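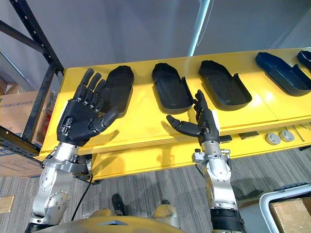

Both hands at the yellow shelf, seen from the robot's head. The trays are the dark shoe-shaped ones along the top.

30 May 2023
By the Gallthorpe newsletter desk

The software team at Nosteo works on the first floor of the old dye building in Gallthorpe, with the robot one floor down. For the past two years the team has been writing a planner called Trista, which decides how a two-armed robot should move its arms and hands to pick things up from a shelf. We spoke to the engineer who leads the planning work. She asked to be quoted by job and left it at that.

The task they are on now is moving shoe-shaped trays. The trays have a flat floor and a raised rim, and some have a notch in the side wall. They sit close together in a row, and the robot has to take one without pushing the one beside it.

"It's a dull object and that's partly why we picked it," she said. "It's got a front and a back, it's got a rim you can hook a finger over, and from most angles it looks nearly the same as the tray next to it. A lot of what goes wrong in our software goes wrong on those trays."

She explained that Trista runs in two layers. The upper layer chooses a grasp and a rough route for each arm. The lower layer runs on the robot and corrects the route many times a second, using the joint readings and whatever the camera gives it. The upper layer is allowed to be slow. If it takes a second or so to think, the arms wait.

"People watch it and ask why it has stopped. It's planning. We could hide that by having the arms drift about a bit in the meantime, and we did try it for a week. Everyone hated it. You couldn't tell if it was moving for a reason."

The waiting pose took longer to settle than she expected. In the first version, the arms went back down to the robot's sides between picks. That was tidy, but it meant each new plan had to bring both arms up past the edge of the shelf, which is where most of the collisions were. They now keep the hands raised in front of the shelf and plan from there.

The cost is that the hands get in the camera's way. A hand held up in front of a tray hides part of it, and the perception software then has to decide whether it is looking at half a tray or a whole tray with something in front. For several months it often chose the first.

"It would report a very short tray. Then the planner would work out a lovely grasp for a very short tray, and the fingers would close in the wrong place."

The fix was to tell the perception side where the hands are. The joint readings give the position of every finger segment, so the software can draw the hands into its own picture and mark that area as unknown. A tray that runs into an unknown area is given a range of possible lengths in place of one number. If the range is too wide for a safe grasp, Trista moves the hand aside and looks again before it does anything else.

We asked how well the hand positions match what the camera sees. She laughed at that. "Within a finger's width, on a good day. The arm model comes from the drawings and the drawings are for an arm that nobody has leant on." They now run a calibration each morning. The robot holds its hands in 7 poses, the camera takes a look at each, and a script works out the small corrections. If the corrections have changed a lot since the day before, the script refuses to go on and someone has to go downstairs and look for a loose bolt or a cable that has caught.

Colour was the other problem. Black trays reflect very little light and give the depth software not much to work with, and the dark blue ones are close enough to black that the two were being mixed up under the evening lighting. The team had been using colour to tell neighbouring trays apart. They have since dropped it and use the line of the rim, with the side notch as a check on which way round the tray is.

"I'd have dropped it sooner, but it worked in the simulator," she said. "In the simulator the blue was very blue."

That led on to the simulator itself, which is made by Mägi and which Nosteo uses under licence. The team has 123 recorded shelf layouts, each one a saved arrangement of trays from a real session. Every change to Trista has to be run against all of them overnight before it is allowed on the robot. A change that makes any layout worse is held back until somebody has looked at why, even if it makes most of the others better.

She said this rule is unpopular. One member of the team had a faster route search waiting for most of the spring on account of a single layout where the right arm took a long way round. When they looked into it, the old search had been cutting so close to the shelf edge that it only passed through luck. The layout was corrected and the change went in.

"So he was right and the test was wrong, and it took us weeks to say so. I still wouldn't change the rule. I'd change how quickly we look."

Most of her own time goes on the moment just before contact. A thumb and the tips of the fingers have to arrive at the rim together, or close to it. If one gets there early it pushes the tray back, and the others then close on a tray that has moved. The planner used to treat the hand as a single solid shape until the grasp began. It now plans the thumb and fingers separately over the last few centimetres, which makes the problem bigger and slower to solve.

To keep the time down, Trista saves the finger paths it has worked out before and tries those first. There are nearly 500 in the store at present. Most are close copies of one another, and she would like to throw a good many of them out.

"There's no great theory behind the store. We kept the ones that worked. Now and then we find one with a comment in it saying 'do not use' and it's been in use for months."

Using both arms at once is the next job. At present Trista plans for one arm and treats the other as an obstacle that stays still, so the second arm has to finish or wait before the first sets off. For lifting single trays that is good enough. For sliding one tray aside with the left hand while the right takes its neighbour, it isn't, and that is what the team wants working by the end of the summer.

She would not promise it. The version they have now can find a joint plan if the trays are well spaced, but when they are close together it either gives up or finds something that makes people step back. "The elbows," she said. "Everyone watches the hands, and I'm always looking at the elbows."

We asked what she would tell someone starting on the same sort of software. She thought about it and said to write the logging first. Trista records the full state of both arms, the camera's view and the plan it chose, for each attempt, and any attempt can be replayed at a desk upstairs. It was added in the second month, after a failure that they could not repeat and have never explained.

"I've still got the note about that one on my wall. Left hand, third tray, no idea."

The team is also moving its replay tool from the desktop to a browser page, so that the people downstairs can open it next to the robot. That work is about half done. The part that plays back the arm movements is in use, and the part that shows the rejected plans alongside the chosen one is still to come.

Last updated: July 2023
Contact the newsletter desk | © Gallthorpe newsletter | Back to top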